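Ticket 684: Drawer task aborts with protective stop during close, sim cell 2

Project: Stemance
Component: drawer open/close skill, simulation
Reported by: Larasati Wattimena
Assigned to: Khairul Chin
Watchers: Nathalie Marchand, Blagoje Petkov, Noemi Ostrowski
Priority: High (raised from Normal, see comments)
Status: Closed, fixed
Affects: Skemis build from February, same controller package that goes to the real cell

Description

The drawer skill runs in three stages: approach, pull, push closed. Approach and pull are fine. On the push, the arm sometimes drives the fingers into the drawer face, the wrist force climbs past the limit, and the controller latches a protective stop. The episode ends with the drawer still partway out.

I ran a batch of 100 episodes overnight with default settings and random seeds. The results summary lists 60 completed. The rest all ended in the same stop code, all in the push stage.

I would normally file this as a plain sim bug, but the push stage uses the same force limit and the same contact check as the real cell. If the check is wrong in sim, we should assume it is wrong there too until somebody shows otherwise.

Steps to reproduce

1. Load the cabinet-on-table room from the Skemis scene set.
2. Set seed to 2901 and leave the cabinet pose at default.
3. Run the drawer skill with logging on.
4. Wait for the push stage. The stop comes shortly after the fingers make contact.

Expected: drawer closes, arm retracts to home.
Actual: force spike, protective stop, arm holds position against the drawer.

Render from the fixed room view, drawer out and gripper at the front edge:

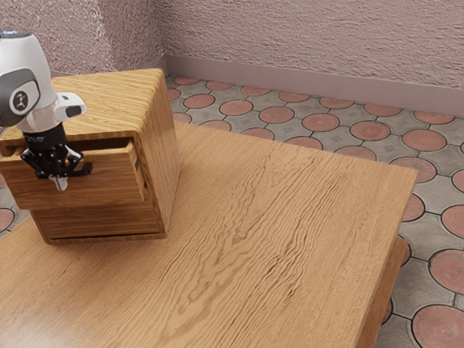 Sim cell 2, gripper at the open drawer, room view.

Log excerpt from that seed:

stage=pull status=ok
stage=push status=start
contact=false force=low
contact=false force=rising
contact=false force=over_limit
event=protective_stop latched=true
stage=push status=aborted

Note that contact never goes true. The force is rising the whole time and the contact flag stays false.

Comments

Khairul Chin
Reproduced on my machine with your seed. Two more seeds picked at random: one passed, one stopped. Same pattern in the log, contact=false right up to the stop.

First guess is friction. The cabinet model was swapped for the wood one in the last scene update and I never checked the slide values on the new drawer. If the drawer binds in the cabinet, the arm pushes, nothing moves, force goes up. I'll look at that before anything else.

Larasati Wattimena
Makes sense, but it would not explain the contact flag. Even against a stuck drawer the flag should flip as soon as the fingers touch.

Khairul Chin
Agreed, there may be two problems. Checking friction first because it is quick.

Khairul Chin
Friction is not it. I set the slide friction to zero and ran the bad seed again. Same stop, in nearly the same place. I also moved the drawer by hand in the editor with the arm parked. It slides all the way in and all the way out with no catching. Collision shapes on the cabinet sides look right and there is clearance on both sides.

Put the friction back to where it was.

Nathalie Marchand
Question from the safety side. When the stop latches, does the arm keep pressing or does it relax?

Khairul Chin
It holds the last commanded position. So yes, it keeps pressing with whatever force it had at the moment of the stop. No back-off.

Nathalie Marchand
Then I am raising the priority. A stop that holds pressure is acceptable against a drawer. It is not acceptable if the thing between the fingers and the drawer is a hand. I know we have the light curtain on the real cell and people are not supposed to be inside it during a run. I also know that Blagoje has to reach in to reset the cabinet between runs, and the cell is in reduced-speed mode at that point with the curtain muted.

Until this is resolved: no drawer runs on the real cell. Other skills can go ahead. I have put a tag on the pendant.

Blagoje Petkov
Seen. The cell is in standby and the drawer skill is off the menu on the pendant, so it can't be picked by accident. The cabinet is out of reach of the arm.

For the record, I have had the same stop on the real cell. I counted it as a bad grasp and reset without writing it up. It would have been useful here, so I went back through the pendant history and attached what was still there. The older entries had been overwritten.

Larasati Wattimena
Thanks. I opened your attachment. Same stop code, same stage, contact false. So it's not only the sim.

Noemi Ostrowski
I own the contact check, so this is probably mine. Can one of you send the full finger state for the bad seed and for one that passed? I need joint positions and fingertip readings, every tick from the end of pull to the stop.

Khairul Chin
Uploaded both to the ticket folder. The bad one is push_2901, the good one is push_pass.

Noemi Ostrowski
Found something. The contact check looks at the fingertips only. It was written for the old two-finger gripper on Tello, where the tips were the only part that could touch anything. On the current gripper the fingers have several joints and can meet the drawer with a middle link first, depending on how far they are spread when the push starts.

In the passing run, the fingers have curled in by the time the push begins and a tip lands on the drawer face. Contact goes true, the controller switches from position mode to force mode, and the push is gentle from there.

In the failing run, the fingers are still spread from letting go of the front edge. A middle link touches first. The tips report nothing. The controller thinks it is still moving through free air, so it stays in position mode and keeps driving forward until the wrist limit trips.

Whether you get one or the other depends on how long the release takes, and that changes with the seed because the grasp pose is randomized.

Larasati Wattimena
That fits the log. Can we force it? If I start the push with the fingers fully spread it should fail every time.

Noemi Ostrowski
Please try.

Larasati Wattimena
Tried it. Fingers spread at push start: every episode stopped. Fingers curled at push start: every episode finished. I used the same seeds for both sets.

Khairul Chin
So the short fix is to wait for the fingers to curl before starting the push. I can add that to the skill today.

Nathalie Marchand
That fixes the drawer. It does not fix the check. Any other skill that touches something with a middle link has the same hole. I want both, and I want the back-off as well.

Noemi Ostrowski
Agreed on both. Proposed changes:

Contact check: use all finger links plus the wrist force trend. If the force rises steadily in the direction of travel and no link reports contact, treat it as contact anyway and drop to force mode.

Skill: do not start the push until the fingers report curled. If they don't get there before the timeout, retract and end the episode with a plain error and no latch.

Stop behavior: after a protective stop caused by wrist force, retreat a short distance along the path the arm came in on, then hold. Nathalie to sign off on the distance and speed.

Nathalie Marchand
Retreat is fine as long as it goes back along the incoming path and nowhere else. I don't want it choosing a new direction after a stop. There should also be no retreat on an emergency stop — that one stays as it is, power off and brakes on.

Noemi Ostrowski
Yes, e-stop is not touched by any of this.

Khairul Chin
Skill change is merged. Noemi's check is on a branch, please hold off on updating if you are in the middle of a batch.

Larasati Wattimena
Ran the branch on the original batch, same seeds, all 100. No protective stops. One episode ended with the new curl timeout. It retracted and reported the error as described. I looked at that one and a finger had hooked behind the drawer edge during release. Separate problem, filed on its own.

Then I turned the curl wait off and ran with the fingers spread, to test the check alone. The log now reads:

stage=push status=start
contact=false force=low
contact=true source=link force=low
mode=force
stage=push status=ok

No stops there either. The drawer closes more slowly than it did but it closes.

Last, I locked the drawer in place in the editor so it could not move. The arm touched, went to force mode, held at the lower limit, timed out and retracted. To see the retreat itself I had to set the wrist limit very low. It backed off along the incoming path and held.

Blagoje Petkov
Real cell test, with Nathalie present. Curtain active, reduced speed, both of us outside the fence. Nillix load cell fixed to the drawer face in place of a hand.

Old package: reading went up and stayed up after the stop. Confirmed it holds pressure.
New package: reading peaked well under our limit for hand contact and dropped to nothing once the arm backed off.

Repeated with the load cell moved to the left and right ends of the drawer. Same result at both. Traces are in the folder.

Nathalie Marchand
Traces reviewed and accepted. The tag is off the pendant and drawer runs can resume with the new package only. The old package has been removed from the cell computer.

One change to procedure. Cabinet reset between runs is now done with the arm parked at home and drives off. Reduced speed with the curtain muted is no longer allowed for this. It costs some time per run. Blagoje has the updated sheet and it is posted at the cell door.

Also, any protective stop on the real cell gets a ticket, even if it looks like a bad grasp. Two lines and the stop code are enough.

Blagoje Petkov
Understood. Drawer skill is back on the menu.

Khairul Chin
Added the spread-finger start and the locked drawer to the nightly tests. Both passed last night. Door and lid skills use the same check now. I have not run them in bulk yet and will put results in their own tickets.

Closing.

Resolution: Fixed
Root cause: contact check read fingertips only; middle-link contact was missed and the arm stayed in position mode
Changed: contact check, drawer skill, protective stop behavior, cabinet reset procedure
Related: finger hooks behind drawer edge on release (open)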